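Arched glass cabinet, keep the doors on or not?

Jarnar17
2020-01-19
So I finally have the white cabinet up, the one with ribbed frosted doors on one side and open shelves on the other. Love the wavy edge on the glass!
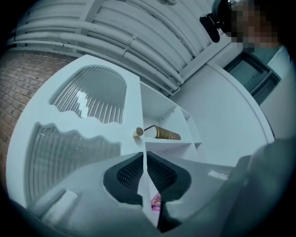 My sister wants the doors off so it's all open. I say no way, where would I hide the board games?

zelus_700
Keep them. Open shelves are dust magnets (ask me how I know).

varkow4
Disagree, I took mine off in June and I use the stuff way more now.

Jarnar17
Yeah but is yours tidy lol

varkow4
...no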